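This site uses cookies to remember your settings. By continuing you accept our cookie policy. Accept | More information

Home Organization, Evening Course
Handout 4: Packing and Sorting a Mixed Table
Posted in October by the course teacher, Camdale Adult Learning

Please read this before Friday and bring it with you. The first half repeats what we did in class, with some corrections. The second half is new. If you missed the last class, read also the page on labels from Handout 3.

1. What we mean by a mixed table

In the first weeks we worked with places that have one purpose: a drawer of spoons, a shelf of towels. These are good for learning but they are not where most people have difficulty. The difficulty is the table, the sideboard or the end of the counter where things of many purposes come to stay. In this course I call it a mixed table. A mixed table has food, papers, something with a cable, something for decoration, a gift that is not yet given, and very often a toy.

There are two ways to make a mistake with such a table. The first is to clear everything away in one evening. It looks very nice, and after four days it is full again, as the things had no other place to go. The second is to buy a container for it. The container then becomes a smaller mixed table with walls. I did this myself for many years, and I still have three baskets from that time.

What we do instead is to look at each thing and decide which of four groups it belongs to. I repeat the groups here, and I have changed the name of the third one after our discussion.

Stays: it is used at this table, by the people who sit or stand there.
Goes home: it has a place in another room and only needs to be carried.
Travels: it will leave the house (gift, return, loan, donation, repair).
Waits: we cannot decide today.

The old name for "Travels" was "Out", and several of you understood it as garbage. Garbage is not a group. Garbage goes in the bag at once and we do not discuss it.

2. The box comes first, but it stays open

Before you start, put one open box on the table. Use a box that you already have. A box from fruit is very good for this work, as it is strong, it has holes for the hands and it is low enough that you can see the bottom. The shoe box is too small, and the big moving box is too deep. When a box is deep, people stop looking into it.

The box is only for one group at a time. In class we used it for "Goes home" first, carried it around the rooms, came back with it empty, and then used it for "Travels". Some of you wanted two boxes. You can try it, but in a small apartment the second box will stand on the floor and somebody will walk into it.

Do not close the box during the work. When the flaps are closed the box is finished in your mind, and you start to put things on top of it.

3. Soft things, hard things, things with cables

When many kinds of things come together in one box, the order of packing matters more than the size of the box. Heavy and flat things go to the bottom. Hard round containers go against the side, where they cannot roll. Soft toys are very useful here. They fill the empty corners and they protect what is beside them, so do not pack them first and do not throw them on the top at the end. Keep them next to the box until you see where the holes are. 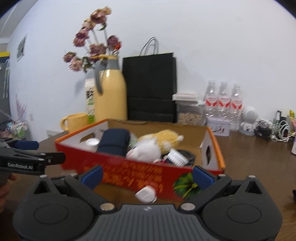 A case with padding, for example for headphones or for a small instrument, can be packed like a soft thing from the outside, but never put weight on it if you do not know what is inside. Open it and look. In the last group one participant found her own passport in this way.

Cables need more attention. A cable that is coiled can go in the box as one object. A cable that is not coiled is connected with everything else in the box after one minute. Please coil each cable by itself, loosely, in a circle as wide as your hand, and close it with a strip of paper or a bit of string. Write on the paper what the cable is for. If you do not know what it is for, write "unknown" and the month. Cables marked October and still unknown at Easter can go to the recycling.

If you have a whole nest of cables at the end of the table, do not begin there. Begin there only when the other things are finished. Many people want to start with the most ugly corner, and then they are tired when they come to the easy part.

4. Food and drink on a table that is not the kitchen

This was the question with the most discussion, so I write my opinion more clearly here.

Water bottles can stay, if people drink at this table. Put them in one row, with the labels to the front, and not more than the household drinks in two days. The rest of the package goes home to the place where you store it. Standing in a row, they take little space and it is easy to see when one is missing.

Dry food such as oats can stay only if breakfast is eaten there. A clear container is a good choice, for you see the level without opening. If you put a second container on top of it, the top one must be the one that you open more often. This sounds too simple to write down, but please go home and look at your own stacks. In my kitchen I found the wrong order in two places.

Tins that once had cookies or tea are a special case. They are pretty, so we keep them, and then they collect buttons, batteries and coins. A tin can stay when you can say in one word what is in it. If you need a sentence, empty it on a plate and sort it.

Mugs: a mug on a mixed table is clean or dirty, and I ask you to decide which. A mug for pens is neither, and it is allowed.

5. Flowers and other decoration

I was asked if decoration is a group. It is not. A vase belongs to "Stays" if you like to see it there. With dried flowers you have no water to change, but you have dust, and dried roses lose small pieces when they are moved. So we work around them. Put the vase to the back, against the wall, before you start anything else, and leave it there until the end. I have seen more broken stems from tidying than from children or cats.

The same rule is good for a lamp, a speaker, a small figure, or a framed photograph. First decide if it stays. If yes, put it to the back or the side and do not touch it again. It is a pity to move the same small figure five times in one evening.

Wall decals and hooks are not on the table, but look at them for a moment. A decal shows you where an earlier person thought the free space was. Leave some free wall around it, or take it off completely.

6. Paper bags

A strong paper bag with rope handles is the best container for "Travels", better than the box. It stands by itself, you can take it in one hand when you leave the house, and it looks good enough to give to somebody. Keep one standing against the wall at the end of the table. Keep one only. In class we heard about a household with 80 bags behind the refrigerator, and I believe this is not a record.

Write on a small paper what must happen with each thing in the bag: "give back to the library", "repair", "for the school sale in Drorstead". Put the paper inside with the thing. Memory is not reliable for bags.

7. A short example with time

Some participants asked how long it should take. In my notes from Mrs. A.'s table, which some of you know from Handout 2, the work was like this:

Moving the vase and the speaker to the back: 2 minutes
Garbage: 9 minutes (mostly papers)
"Goes home", with two walks through the apartment: 25 minutes
"Travels": 5 minutes
"Waits": 5 minutes
Cables: 20 minutes

You see that the cables are almost one third of the evening. If you have only half an hour, stop after "Goes home" and leave the rest for another day. It is better to stop between two groups than in the middle of one.

8. About buying containers

I do not want to sell you anything, and the course has no partner shop. When you have finished one table completely and lived with it for two weeks, you may measure and buy. Measure the shelf, not the container. For stacking, take boxes from one series, as lids from different series do not sit well together. The Plastum ones that we tried in class hold well, but the lid is hard to open for people with weak hands, so please try before you pay. The participant who grew up in Assunção told us that her family used only washed ice cream boxes, and I see no problem in it.

9. Homework

Choose one mixed table in your home. It should be not larger than the table in our classroom. Do the groups in this order: garbage, goes home, travels, waits, cables. Write down the time for each. Bring your notes, no more than 200 words, and one unknown cable. We will try to find out together what they are for.

If you did not finish, bring the notes also. Write at which group you stopped and what was the thing that stopped you. For most people it is one special thing, and we learn more from it than from a finished table.

Corrections to Handout 3: on the first page, "lable" should be "label". The room for the next class is 807, and not the room that was printed at the bottom. Take the elevator on the left side; the right one does not go up so far.

© Camdale Adult Learning | Contact the course office | Terms of use | Back to top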